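Zoltán Szalai asked for a gallery page on the desktop boards, with pictures and a line or two each. He likes them. I am less sure, so he gets my version of the page first and can argue with it later.

The idea goes like this. You stand a small board on your table, write the day's jobs on it, and because it is upright and in front of your face you will do them. A sheet of paper lies down and gets buried under other paper. A board stands up and cannot be ignored. I have now heard this from Zoltán, from the Filtano catalog, and from Meirion Prothero, who had one on his table at Horia for most of November with the same three jobs written on it.

I want to be fair. A paper pad gets used up and a board doesn't. A board also gives you something to hide a coffee cup behind. What I haven't seen is anyone finishing more work because of one.

# Boards that stand up
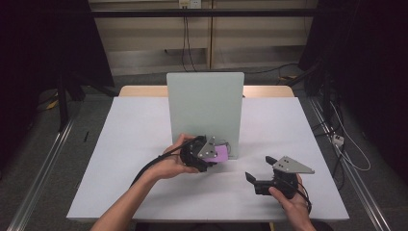
*Mint green on a white table. It stands straight and throws a soft shadow out the back.*

My first complaint is the color. Pale green is supposed to be restful, and every office catalog I have opened since the spring wants to sell me something in pale green. On a white table, against a beige wall, it nearly disappears. If the point of the thing is to catch your eye, why make it the color of toothpaste?

Zoltán says a strong color gets tiring after a week. Maybe. I painted the edge of an old one dark red and I'm not tired yet.

The second complaint is size. A small board fills up fast. In my handwriting I get 17 words on mine before I have to start squeezing things into the corners, and then it reads like the back of an envelope. The Imulero people, who make a bigger one, claim theirs is "room for your whole day." I tried it for a while. My whole day fit, but my keyboard didn't.

I will give the shape some credit. Rounded corners are kinder to sleeves and to the back of your hand when you reach past. My old board had square ones, and I have a cardigan that remembers it.

## What it stands on

People shopping for one of these look at the front. I look at the feet. A board that lies flat is a tray, and the whole promise depends on a part you don't see in the advertisement.

I have owned two that failed there. The Tijani had a fold-out leg with a plastic hinge that went soft, so every time I wrote on the lower half the board bowed politely and lay down. I paid 38 dollars for it. The other had a wire easel, which was fine until somebody closed a drawer.

So when Zoltán said "but this one has a proper stand," I wasn't going to take his word for it, because the stand is where you find out about these things. 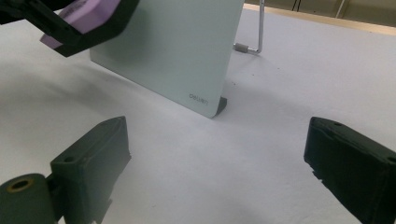
*The lettering by the rounded corner says "deli." Just past it is the small dark foot, down on the white tabletop.*

It's a modest foot. I would have liked a bigger one, but I said that about my last office chair too. The board leans a little in this view, and I don't hold that against it, as a slight tilt is easier to write on than a dead vertical.

My test at home is simple and anyone can repeat it. Write a full line across the top, pressing as hard as you do when you're annoyed. Wipe it off with a dry cloth in one go. If the board walks backward, put it back in the box. Do the same near each corner, which is where the cheap ones twist. I haven't put the green one through this and I'm not going to say how it would do.

The brand name is small, gray and tucked down by the corner, and I approve. The Filtano has its name across the top in letters taller than anything I would write on it. You end up with a desk sign for Filtano and a shopping list underneath.

## Would I buy one?

Not yet. Meirion's offer is that I borrow his and keep a tally of what gets crossed off, against the same number of days on my paper pad. I've agreed, on the condition that "buy new marker" doesn't count as a job. He says that rules out half his results.

Zoltán's reply will go up under this page when he writes it. He has it on his board.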